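Shelf-Picking Arm, Trial Unit: Pre-Acceptance Safety Checklist, With Comments
Thursday, August 12, 2021
By the site safety desk, Grukbridge

Unit under review: Nakus arm, offered on trial with the Wonix control package. Running hours at inspection: 433. Marked OK, FIX or ASK. An ASK means the question goes to the supplier in writing and the answer comes back the same way. We had enough phone calls in April.

1. Base and mounting
1.1 Anchor bolts torqued and paint-marked. OK. The paint marks are neater than the ones on our own racking.
1.2 Base plate level. OK.
1.3 Floor marking around reach envelope. FIX. The tape on the aisle side follows the reach of the arm with no gripper fitted. The arm is sold with a gripper. Please re-measure.

2. Stopping
2.1 Emergency stop on pedestal. OK. Tested from rest, at slow speed and at full speed.
2.2 Emergency stop on hand controller. OK, once you find it. It sits under the lip where your thumb isn't.
2.3 Restart needs a deliberate reset. OK.
2.4 Behaviour after power loss. ASK. Brakes held every time we tried it. The manual says they "should normally" hold, and we would like the manual to show a bit more confidence.

3. Covers, joints and pinch points
3.1 Joint covers seated, no cracks. OK.
3.2 Pinch points labelled. FIX. The labels came in the carton, in a bag, with the spare screws. They do very little good there.
3.3 Surface wipes clean with the neutral cleaner we use on the shelving. OK. The brochure calls the finish "hygienic by design". We call it white, and it will show every fingerprint in the building.

4. Cables
4.1 Cables clear of the arm through its full range. FIX. Walk every cable by eye with the arm parked, then again with it at full stretch, because a cable that looks well out of the way in one pose can be in the thick of it in another. The Wonix guide gives this one line. It deserves a page.
4.2 Strain relief at both ends of each cable. FIX. Hanging a device by its own cord is not strain relief, whatever the installer's sheet says.

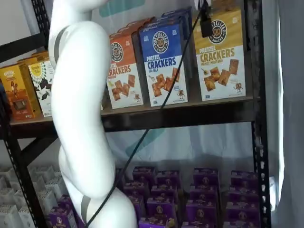 4.3 Spare length coiled and tied back. FIX. Any tie will do, provided it is a tie and you can undo it without a knife.

5. Shelving and stock
5.1 Uprights plumb and undamaged. OK.
5.2 Shelf boards locked in. OK. Give each one a good shove upward at the front edge, which is what the arm will do sooner or later.
5.3 Stock facing forward and inside the shelf edge. OK for the trial. Snack boxes are a kind choice of load. They're light, square and cheerful, and they forgive a bad grip. Our real stock includes glass jars and a colour range of candles nobody loves, so please don't read too much into this one.
5.4 Clearance under upper shelf with the arm reaching in. ASK. Supplier to state the minimum gap in millimetres. "Ample" is not a measurement.

6. Software and access
6.1 Speed limit locked behind supervisor code. OK.
6.2 Supervisor code changed from factory setting. FIX. It was printed on the lid.
6.3 Event log readable by a normal person. ASK. The log holds up to 3,009 entries, and the one we pulled called nearly all of them "minor". We'd like to know what Nakus considers major.

7. Paperwork
7.1 Risk assessment for this site. FIX. The one supplied is for the Ban unit, a smaller arm, and someone has changed the title but left the weights alone.
7.2 Service terms. ASK. The quote covers 7 visits and then goes quiet.
7.3 Manual on hand. OK. All 149 pages, index included, though "emergency" isn't in it.

Result: not accepted yet. Trial may continue at reduced speed, with the aisle closed, once 1.3 and all of section 4 are fixed and signed off. The remaining FIX items are due before the next inspection. Written answers to the ASK items go to the safety desk and not to whoever happens to be standing near the arm.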